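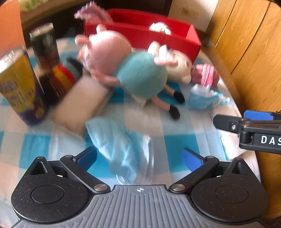 O porquinho de peluche na toalha aos quadrados azuis e brancos, com uma máscara descartável azul-clara ali mesmo ao lado.

Hospital dos peluches abriu na Kasis e já tem fila
Terça-feira, 13 de julho de 2021

Confesso que fui à Kasis só para espreitar e acabei por lá ficar a manhã inteira! A loja da rua Grabowska abriu ontem o seu hospital de peluches e, à hora a que cheguei, já havia miúdos encostados ao balcão com ursos, coelhos e uma girafa sem uma orelha. A ideia é simples: deixa-se o boneco, preenche-se uma ficha (nome, idade, queixas) e volta-se uns dias depois para o levar para casa, cosido e escovado.

Quem trata dos doentes é Witold Urbańczyk, que aprendeu a coser com a avó e trabalhou anos numa oficina de estofos em Trustetow. Desde março, quando começou a aceitar encomendas em casa, já lhe passaram pelas mãos 208 bonecos – o recorde, contou-me, foi um elefante a quem teve de refazer a tromba de uma ponta à outra. "Os olhos são o mais difícil, as crianças reparam logo se o olhar mudou", disse-me ele.

Eu derreti-me com um porco cor-de-rosa de corpo verde-azulado e sapatos pretos, deitado de lado em cima da mesa, bem encostado a um companheiro branco-creme e felpudo. Se não fosse uma vergonha na minha idade, tinha-o trazido debaixo do braço.

As consultas são grátis para crianças até aos oito anos. Os adultos (sim, também aparecem, e não são poucos) pagam o material. A Besport, que fica na porta ao lado, ofereceu 1000 etiquetas de pano para se escrever o nome de cada boneco e não haver trocas na hora da alta.

O hospital funciona durante duas semanas, só da parte da manhã, e não é preciso marcar. Para peluches com música ou pilhas é melhor perguntar antes ao balcão. Eu volto lá na quinta com o meu urso velho, que perdeu o nariz numa mudança de casa.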